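Notes from the winter straw procession in Balton, written as a thread because I could not fit it in one post. I am not a native speaker, so please forgive small mistakes.
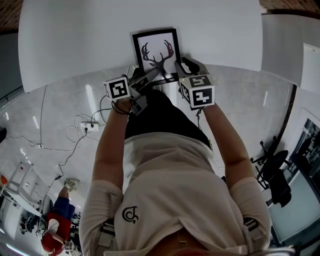 1/ The straw procession of Balton takes place every January, in the coldest part of the winter, and I have wanted to see it for many years. Balton is a small town in the valley of Narnumlow, with 2,000 people and one main street. In the procession, men and women dress in straw from the head to the knees and walk from house to house after dark, ringing cow bells and knocking on doors. Now, in a room, I sit at a large white table in a white t-shirt with short sleeves, and it is difficult to believe how cold my feet were that night.

2/ The straw people have a name in the local dialect: the Junovau. It is the same word for one or for many. A woman in the bakery corrected me when I put an "s" at the end, and she made me repeat it until she was satisfied.

3/ What do the Junovau do? They come to chase the old year out of the houses. Each family must open the door and let them walk once through the kitchen. They do not speak. If you speak to them, they ring the bells louder until you stop.

4/ The family then gives them something to eat. In most houses it is a flat bread with caraway, baked that same afternoon. In some houses it is bacon. The Junovau cannot eat with the mask on, so there is a person with a basket who walks behind and collects everything.

5/ The straw is rye straw. It has to be long, and modern rye is too short, so one farm above the town still grows an old kind only for this purpose. They cut it by hand in summer and keep it under the roof until winter.

6/ One costume weighs 16 kilos when it is dry. When it snows it becomes much heavier, and it snowed on my night. I was permitted to try only the shoulder part, and this was enough for me.

7/ There are 10 Junovau every year. I asked if more people would like to take part and the answer was yes, but the old kind of straw is not enough for more. Young people put their name on a list and wait for their turn. The list hangs inside the door of the town hall, and you can read it.

8/ The procession begins at the bridge over the Wyss. The Wyss is a very small river, in summer I think you can jump over it. At six o'clock all the street lights in Balton are turned off. Then for some time you hear nothing, and after this you hear the first bell from the other side of the water.

9/ I must say I was a little afraid. I knew they were bakers and students and one dentist. Still, when a very large straw figure comes toward you out of the dark, you step back. The children near me did not step back. They ran forward, touched the straw and ran away again screaming.

10/ It brings luck to pull out one straw and keep it. But you must pull only one, and you must not be seen. I pulled one and I was seen. A bell was rung beside my ear for quite a long time.

11/ After the last house, everyone walks to the field behind the church. The costumes are taken off there and put on a big pile, and the pile is burned. I had expected cheering, but people were quiet. Some of the older ones sang a song with many verses. I understood only the part about the geese.

12/ The masks are not burned. They are carved from linden wood and they go back to the families. Some are black from the smoke of many winters, and the faces are almost smooth. I liked these old ones better than the new ones, which have painted teeth.

13/ Practical things, for those who asked me. There is a bus from the railway station in the next town, but the last one goes back before the fire is lit. There are 2 guesthouses in Balton and both are full early. I slept in a room above the butcher, which I found by calling the town hall.

14/ Bring cash. Bring a small flashlight for the walk to the field, but keep it off during the procession, people are strict about this. Wear old clothes. I found pieces of straw in my coat, in my bag and also inside my left boot.

15/ You may take photos at the bridge and at the fire. In the houses you may not, and nobody had to tell me twice. I was invited into one kitchen, and the grandmother gave me a chair next to the stove. I was very grateful for the stove.

16/ Some people wrote to me that the same custom exists in other valleys, with hay or with fur instead of straw. I would like to know more about this. If you come from such a place, please write below what the figures are called and if they are allowed to talk.

17/ A correction to post 5: a reader from Narnumlow tells me the rye is cut with a sickle and not with a scythe. I did not write scythe, but he wants it to be clear. Thank you to him, and thank you all for reading.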